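Notebook, packing corner, June, 3:40 p.m.

Subject: the black covers from Mondance, and where they are going to live.

Picking up from the last entry, which ended with me saying the yellow shelves would be sorted by lunch. They were not sorted by lunch. Lunch was on the yellow shelves.

Position at the start of the afternoon. The Skuvo order calls for 800 covers. The stock sheet says we have 1,626, a number I admire for its confidence. The bulk of them are still down at Clivcombe, on a pallet, under another pallet. What we have up here is a few strays on the top shelf, and they are the ones I care about today, as they're the fit samples and the sheet has them down as "misc."

Decided:

Top shelf is for covers only. Lie them flat, open side up, with a gap between. The yellow finish is slick, and a cover put down with any enthusiasm keeps going.

Bottom shelf is small parts and hand tools. It already was, by accident, so I'm calling that one finished.

Covers that are checked go into the clear bin with the cardboard box in it. Leave the box in the bin. I know it looks like a box that wants to be taken out. The bin has a rim you can get your fingers under and the box does not.
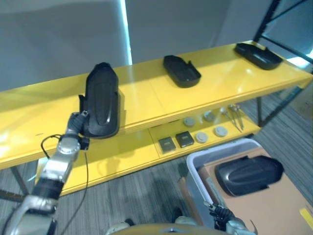
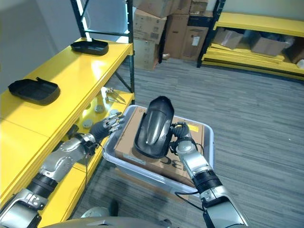 Checking procedure, such as it is: pick the cover up, tip it to the light, look along the curve. Gloss black is a wonderful finish for finding out what you did wrong. Scratches on the outside are a reject. Scratches on the inside are between you and the cover. Run a thumb around the raised edge and stop if it catches.

Mahlangu want a sheet of tissue between every two covers. I priced that up and then went for a walk. Have written back asking if they'd take a sheet of tissue per layer, 7 covers to a layer, and am waiting to hear. Until then we pack none of theirs.

Tissue on hand: one pack of 100, opened, with a coffee ring on the top few sheets. Reordered.

Things I got wrong, for the record. I wrote the shelf labels before deciding what went on the shelves, so there is now a very handsome label reading BRACKETS and no brackets. I also put the label tape somewhere safe.

Still to do:
Correct "misc." on the stock sheet.
Ask Clivcombe to move the upper pallet. Ask nicely, they remember last time.
New label for the top shelf, once the tape is found.
Weigh a full box before promising Skuvo a shipping cost.

5:15 p.m. Tape was in the drawer marked TAPE. Checked there last.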